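2022-05-27

Sound test notes, Arkholm flat type, continued from the December folder.

I repeated the calculation of the corridor sound level with the corrected absorption values. In December I had used the Trimach table for painted plaster, but I read the wrong column (the one for 125 Hz was copied into the 250 Hz field). After correction the low end is better and the rest is almost unchanged. I am sorry to everybody who used the old sheet. Please delete it, the new one is in the Candow folder with the letter C at the end of the name.

Points to remember for the next run:

- The source must stay in the kitchen for the whole series. When I moved it by 40 cm to be nearer to the worktop, the 200 Hz band changed and the 400 Hz band did not. I think it is a room mode, but I did not prove it.
- Let the decay finish before starting the next one. I was impatient in run three and the tail is lost.
- Write the temperature in the sheet. I forgot it again.

The reverberation result is file 1248. It looks reasonable to me above 400 Hz. Under 200 Hz the curve is not smooth and I would not show it to the client. Sarmiento asked for one single number for the whole flat, and I answered that a single number will hide exactly the part they complain about, the hum from the kitchen that is heard in the bedroom at night. They still want the number, so I will give it with the curve beside it.

The door question is still open. With a closed door the calculation is simple, because we have a value for the leaf and a value for the gap. With open doors the hallway and the kitchen become coupled rooms and the decay has two slopes. I fitted one line through both, and this was my mistake in the first report. Now I fit the early part and the late part separately.
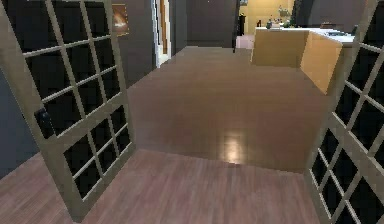
Lumturie Golob: I would not trust the late slope, the level there is too near to the background noise. Can you repeat it with a longer sweep before we send anything to Sarmiento? Also please keep the two slopes in separate columns, last time I had to guess which was which.

Agreed for both. I will make the sweep double length and measure the background before and after. If the late slope moves by a lot, I will report only the early one and say so in the text.

To do: new sweep file, separate columns, temperature, ask Trimach if the plaster table has a newer edition.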